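**Avaliação de produto: verniz de base aquosa Kenberg para soalhos de madeira**

O presente parecer reúne as observações recolhidas durante a aplicação e os primeiros meses de uso do verniz Kenberg, acabamento mate, nos soalhos das salas de trabalho do Centro Radov. O produto foi adquirido por consulta a três fornecedores, tendo a escolha recaído sobre a proposta da Nigam, que incluía o primário e o endurecedor no mesmo lote.

## Preparação

O fabricante recomenda lixagem em três passagens e aspiração completa antes do primário. A recomendação deve ser seguida à letra. Numa das salas dispensou-se a passagem intermédia e o resultado foi uma superfície com riscos finos, perceptíveis em contraluz ao fim da tarde, que obrigou a repetir o trabalho numa faixa junto à janela.

A mistura do endurecedor faz-se na própria embalagem. O rótulo indica a proporção, mas não o tempo de repouso após a mistura, informação que só consta da ficha técnica. Considera-se esta omissão um defeito, ainda que menor.

## Aplicação e secagem

O verniz espalha-se bem com rolo de pêlo curto e não apresenta o cheiro persistente dos produtos de solvente que o Centro utilizou no passado. Entre demãos aguardaram-se 12 horas, e a reposição do mobiliário fez-se 48 horas após a última. As cadeiras receberam feltros novos. As mesas foram levantadas e não arrastadas, precaução que se recomenda manter durante a primeira semana. 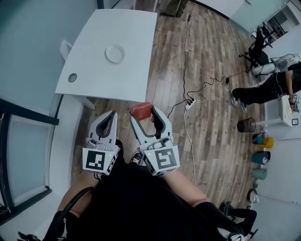 *Soalho de madeira numa das salas de trabalho, junto a uma mesa.*

## Comportamento em uso

A resistência ao tráfego pedonal é satisfatória. Nas zonas de passagem não se registou perda de brilho digna de nota, o que se explica em parte pelo próprio acabamento mate, que disfarça melhor o desgaste do que o acetinado. Junto às portas, onde se acumula areia trazida do exterior, surgiram marcas superficiais que a limpeza corrente não elimina.

Quanto a líquidos, o café derramado e limpo de imediato não deixou vestígio. Uma mancha que permaneceu de quarta-feira até à manhã seguinte produziu uma auréola esbranquiçada, que foi desaparecendo nos dias posteriores.
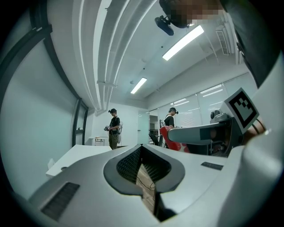
Tedum escreveu-nos a propósito de uma versão preliminar deste texto: «Usámos o mesmo verniz num corredor e a auréola da água também nos apareceu, mas nunca chegou a sair por completo. Aconselho uma terceira demão onde houver bebedouros ou máquinas de café.» A sugestão afigura-se razoável e será tida em conta na próxima intervenção.

## Manutenção e custo

A limpeza semanal faz-se com pano húmido bem torcido e detergente neutro. O fabricante comercializa um produto próprio, em embalagens de 500 ml, que foi experimentado numa única sala sem vantagem visível. O custo total do material ascendeu a 3.000 euros, valor superior ao da alternativa de solvente, diferença compensada pelo menor período de encerramento das salas.

## Apreciação

Recomenda-se o verniz Kenberg para salas de trabalho e gabinetes de uso corrente. Para átrios e entradas directas da rua, a recomendação fica condicionada à colocação de tapetes de retenção e à terceira demão acima referida. Solicita-se ainda ao fornecedor que passe a imprimir no rótulo o tempo de repouso da mistura.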